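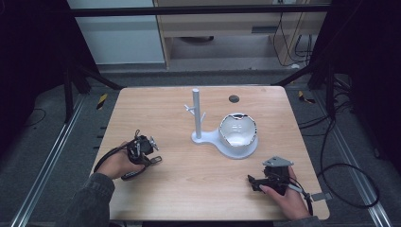 Dorstead handling project, progress note
Feb 21, 2025

Okay, the bad news first. We lost two days this month to a fault in the right gripper, and I'd rather you heard it from me than found it in the spreadsheet!

We were going along nicely on the mug stand task (cup off the cradle, onto a peg, back again) when the right jaws started closing late. Only a bit late, so I blamed myself and kept going. Then they snapped shut after I'd already let go of the trigger. No one got pinched, thank goodness, but I stopped the session right there.

The culprit was a worn connector where the cable meets the grip. Pleltulgate sent a replacement and I've added a strain relief, plus a cutoff I can reach with my foot. I also went back through all 1151 recordings and threw out 97 with the lag in them. Painful, but they'd have taught the arm some awful habits.

Since the repair I've done 45 clean runs and the jaws are behaving. I still want the spare cable swapped on the left side before we speed up, so please leave that line in the budget. The April target stands, just with less slack than I'd like.

Filed under: Project Updates, Safety & Faults

3 comments | 2 shares

Related
Dimitriou cable order: what we bought and why
Skutix trigger settings, revised
Dorstead handling project: first progress note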